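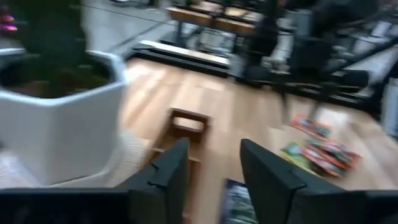

White planter, wood tabletop.

How to get tickets to a game show taping

Quick version, taping season opens in June so get moving.

1. Make an account on the Candby ticket page. Free. Use your real name -- they check ID at the gate.

2. Pick a show. Gokisura is the easy one, studio seats 449. Oshima fills up in roughly 5 minutes, set an alarm.

3. Request 3 dates, not one. You can cancel teh extras later.

4. Print the voucher. Phone screenshots got turned away last time I went.

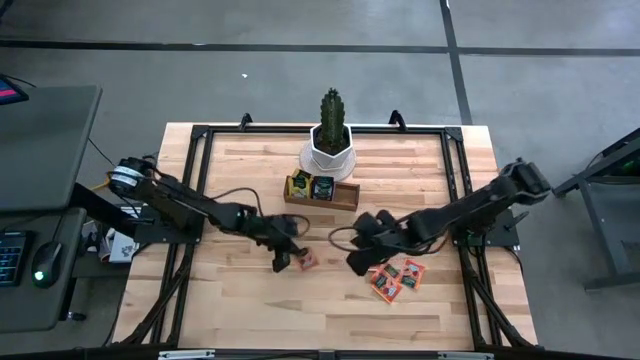

Tabletop with a small tea packet.

5. Get there early. A voucher is not a seat -- they overbook. No bags, no logos, no stripes.

Parking at the Ledulholm lot only, its a ten minute walk. Bring a sweater.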